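4. Page weight and checkout completion on small shop sites

4.1 Sites and sampling

The measurements in this section come from four shop sites that agreed to share their server logs and their order records with us. Three of them, Julitz, Jelínek and Meven, sell clothing and household textiles. The fourth, Primamach, sells spare parts for workshop machines and was kept in the sample as a contrast, as its buyers tend to arrive with a part number and leave as soon as they have ordered. All four run on ordinary shared hosting and none has more than two people looking after the site.

We took 2552 product page views from the logs, drawn at random from visits that began on a search results page. Visits from known crawlers were removed first, along with visits from the shops' own office addresses. The remaining views covered 579 separate product pages. For every page we recorded the total weight on first load, the time until the main product picture was fully drawn, and the time until the "add to basket" button would respond to a tap. The test pages were frozen on 21/07/2020 so that later changes by the shops would not affect the comparison.

Order records were matched to page views by session. Where a session could not be matched, usually when the visitor had refused cookies, it was left out of the completion figures but kept in the timing figures. This means the two sets of results do not rest on quite the same visits, and small differences between them should not be given much weight.

4.2 Changes made to the pages

Each shop made the same changes in the same order. First, scripts that were not needed for the first view of the page were moved to load after the main content. On Julitz and Meven this affected a chat window and two sets of tracking code, one of which turned out to belong to an advertising account that had been closed. Second, the style sheets were cut down to the rules in use on the page type in question. Third, the product pictures were resized to the widths at which they were shown, and saved again at a lower quality setting.

The third change took the most work. None of the shops had a fixed practice for preparing pictures. On Jelínek, for example, the small pictures in the category lists were full-size files scaled down by the browser, so a visitor who opened a list of towels downloaded far more than was shown. Terence Clegg wrote a short script that read the page templates, worked out the widths needed and produced a set of files for each product. The script was run on a copy of the site and the results were checked by eye before anything was replaced.

Checking by eye was needed for cloth in particular. Flat areas of plain weave tolerate strong compression, but strong reds and thin light lines lying over them often do not, and the edges may pick up a visible fringe. We therefore kept a small set of test pictures with fabric in them and looked at each one at every quality setting before choosing a value for the shop as a whole (Figure 8). 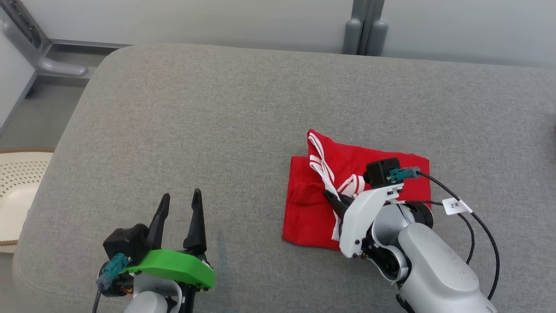 Figure 8. Test picture with folded red cloth and a white cord on grey upholstery.

The value chosen was the lowest at which two readers, working separately, saw no difference from the original at normal viewing distance. Silvia Oravec and Kwaku Gyamfi did the readings for all four shops. Where they disagreed, the higher of the two values was used. For Primamach the question hardly arose, as most of its pictures are line drawings, and these were saved in a different format.

4.3 Results

Page weight fell on every site. The largest fall was on Jelínek, where the category lists had been the heaviest pages, and the smallest was on Primamach. The time until the main picture was drawn fell in line with the weight on the three textile shops. The time until the basket button responded did not follow weight closely at all. It depended almost entirely on the first change, the moving of the scripts, and the picture work had no clear effect on it.

Completion of orders rose slightly on Julitz and Meven. On Jelínek it rose by an amount too small to separate from the ordinary movement between weeks, and on Primamach it did not change. We looked at visits on phones separately, expecting a stronger effect there. The direction was the same but the number of completed orders on phones was low at all four shops, and we do not draw a conclusion from it.

One result was not expected. On Meven, visitors who reached a product page from a search result went on to view more pages per visit after the changes, but were no more likely to use the site's own search box. Patricio Lozano suggests that faster category lists made browsing easier and so took the place of searching. We have no direct evidence for this, and the logs do not record why a visitor chose one route over another.

4.4 Limits

The sample is small and the shops were not chosen at random. All four had asked for help with slow pages, so they may have had more to gain than most. The changes were made one after another with no control group, and the period ran into September, when textile sales normally pick up. We compared orders with the same weeks of the year before where the shop could supply them, but Julitz had moved to a new order system in the meantime and its older records could not be used.

The timing tests were run from a single location over a wired line, with the connection slowed to match a typical mobile link. Dušan Krajčí repeated part of the tests from a second location and found the same ordering of pages, though the times themselves were longer. The ordering is what the comparison relies on. The absolute times should not be quoted as typical for shops of this size.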